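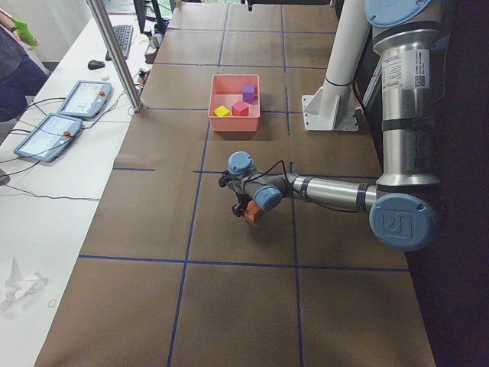 Open Day at the Remside Lab: Your Questions

I run the block-sorting table at our open day every July, and I get the same questions by email each year, so I've put my answers on one page. If yours is missing, write to the Wenex front desk and it'll find its way to me.

What will I see?

Robot arms picking up colored blocks and putting them in a pink bin, mostly! It sounds like nothing much, but people stay far longer than they plan to. We also have a short talk in the side room and a poster wall about the Skoryk project, which is the bigger effort this table belongs to.

How long is a demonstration?

Each one runs 20 minutes, and we do 7 of them over the day. The first is at 10 a.m. and it's always the quietest, so come then if you have little ones who need to get close to see.

Do I have to book?

Yes, please. We have room for 300 visitors across the day and 12 at the table for each run. If you turn up without a slot I'll try to squeeze you in, but I can't promise (last year I had to turn away a whole family and felt terrible).

What's all the blue tape for?

I get this one more than any other. It marks the table out in a grid, so when I say "put the block one square over" we all mean the same square. I lay it by eye with a long ruler, and yes, some of my lines are better than others.

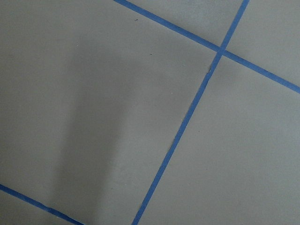

Two strips of tape crossing, seen from the wrist camera.

Why foam blocks?

They're cheap, they're bright, and a bad grip doesn't hurt them. I tried wooden ones my first year and the noise when one hit the floor made everybody jump.

Does one arm do all the work?

No, we use two, and which one goes for a block depends a lot on where the block is sitting. Watching them share the bin is my favorite part, even after all this time.
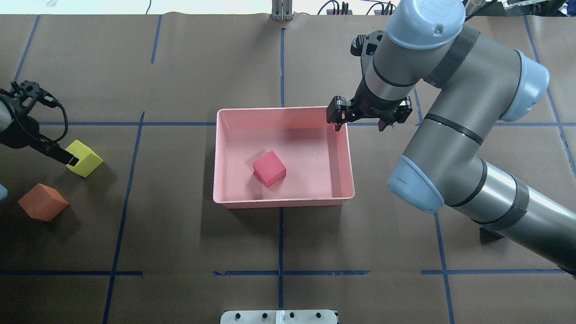
Red block in the bin, yellow and orange still out on the paper.

Can my kids pick which block goes next?

Absolutely. Shout out a color! Purple is wildly popular and I have no idea why.

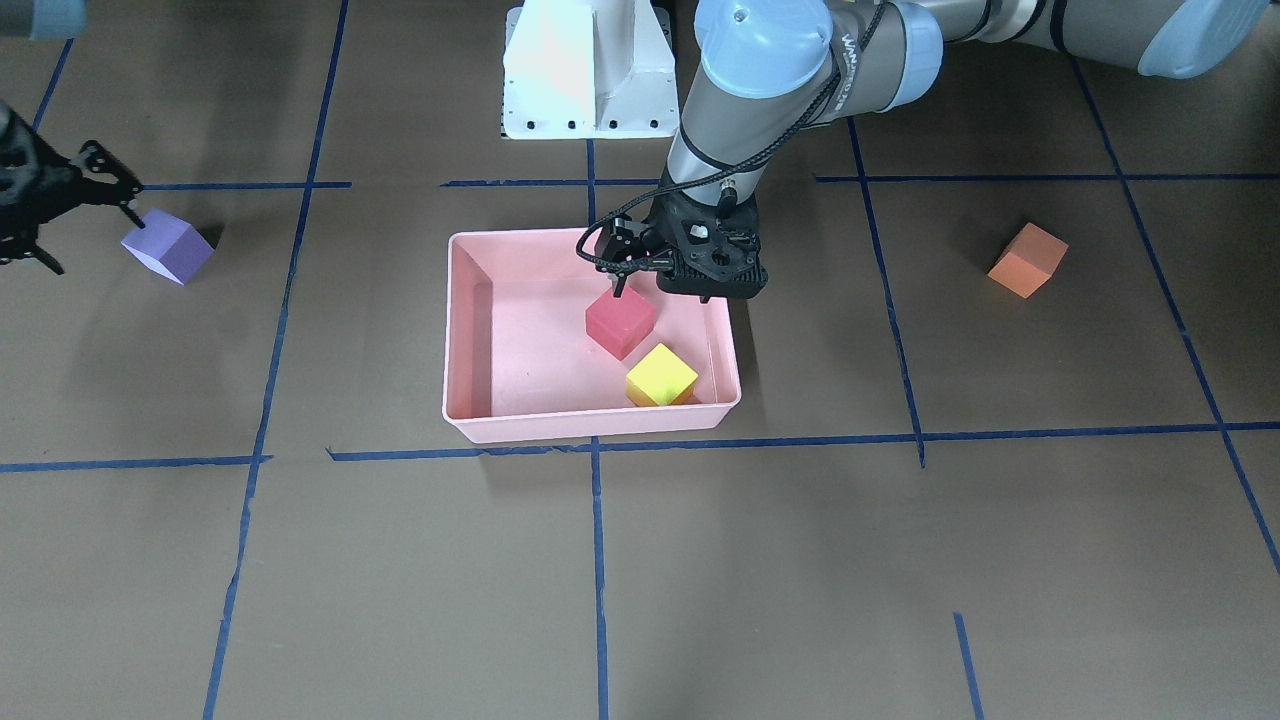 Purple at the left-hand gripper, red and yellow in the bin.

Can I touch the robots?

Sorry, no. Please stay behind the line on the floor while a run is going. You're welcome to squeeze a spare block afterward, and I keep a few in my pocket for that.

Is there parking?

Use the Driltach lot across the road. It's free for visitors all day, and the lab entrance is the door facing you as you walk out.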